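5 juin 2018

Suite du rangement de la réserve, donc. J'avais laissé la question des rayonnages ouverte dans le billet précédent, avec deux options : des tablettes fixées au mur ou des étagères métalliques sur roulettes. J'ai retenu les roulettes. Les raisons tiennent au sol, au nettoyage et à la manière dont on se sert des bacs.

## Le sol

La moquette est le point faible de toute la pièce. Elle est collée, à poils courts, et le bailleur ne veut pas en entendre parler avant juillet. Or une roulette de petit diamètre sur de la moquette marque, s'enfonce et tourne mal dès que la charge monte. J'ai fait l'essai avec un meuble vide, puis avec 100 kg de lest répartis sur la tablette basse. Vide, il se déplace d'une main. Chargé, il faut pousser à hauteur de hanche, dans l'axe, et la mise en route demande un effort net. Une fois lancé, ça va.

Le lendemain, les empreintes du meuble lesté faisaient quelques millimètres de creux. Elles sont remontées en partie à la vapeur. J'en déduis qu'il faut déplacer les meubles de temps en temps, même de dix centimètres, et ne pas les laisser une année entière au même endroit.

## Les bacs

Marisa Colombo tenait aux cartons. Son argument : ils ne coûtent rien et on écrit dessus. Le mien : un carton qu'on ouvre tous les deux jours perd son fond en un trimestre. Nous avons tranché pour du plastique, avec poignées ajourées, le modèle Grernlow de taille moyenne. La poignée découpée a un avantage que je n'avais pas prévu : on voit un peu le contenu sans descendre le bac. Elle a aussi un défaut, la poussière passe. Tout ce qui est petit ou fragile va donc dans un sachet avant d'aller dans le bac.

Deux bacs empilés au maximum. Au troisième, il faut tout démonter pour atteindre celui du bas, et l'expérience montre que celui du bas est toujours celui qu'on cherche.

## L'étiquetage

L'inventaire papier de Ghazala Naqvi comptait 827 références. Après élimination des doublons et des choses dont personne ne connaissait plus l'usage, il en reste 226. Chaque bac porte un code à deux lettres, reporté dans un tableur avec l'emplacement (meuble, niveau, rang). Le rang se lit de gauche à droite, face au meuble. Je le précise parce que la première version du tableur mélangeait les deux sens et que j'ai passé une matinée à corriger.

Pour le ruban, j'ai comparé deux produits :

- Pitel, adhésif papier : s'écrit bien au feutre, se décolle proprement, tient mal sur le plastique froid.
- Wallport, adhésif toilé : tient partout, laisse de la colle au bout de quelques semaines, refuse le stylo-bille.

J'utilise le premier pour les étiquettes provisoires et le second pour les repères qui ne bougeront pas. Un seul rouleau ouvert de chaque à la fois - sinon on en retrouve cinq entamés dans cinq bacs.
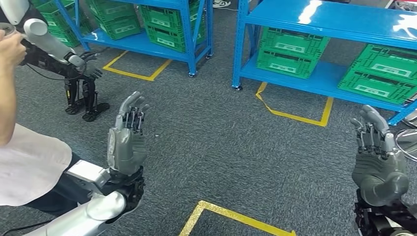 *Temps de lecture : 4 min*

Les rayonnages sont bleus, les bacs verts. Je n'ai pas cherché l'accord, le bleu était disponible en stock et le gris demandait un délai. À l'usage, le contraste sert : un bac mal rangé dans la pièce se repère tout de suite, et sur la tablette basse on distingue sans effort la pile de deux des bacs posés seuls.

La tablette du bas se trouve au-dessus du sol, à hauteur de roulettes, et laisse passer le tuyau de l'aspirateur. C'était une condition de départ. Avec l'ancien meuble, posé à même la moquette, la bande de sol du dessous n'avait jamais été nettoyée.

Restent trois points en suspens :

1. Les freins. Je voudrais vérifier leur tenue à pleine charge avant de garnir les niveaux hauts.
2. Le passage entre les deux meubles. Il me convient, Marisa le trouve étroit quand elle porte un bac.
3. La commande complémentaire chez Paracha, en attente d'un devis corrigé.

Je mettrai le tableur vierge en ligne quand la colonne des emplacements sera stable. Pour l'instant elle change encore à chaque séance.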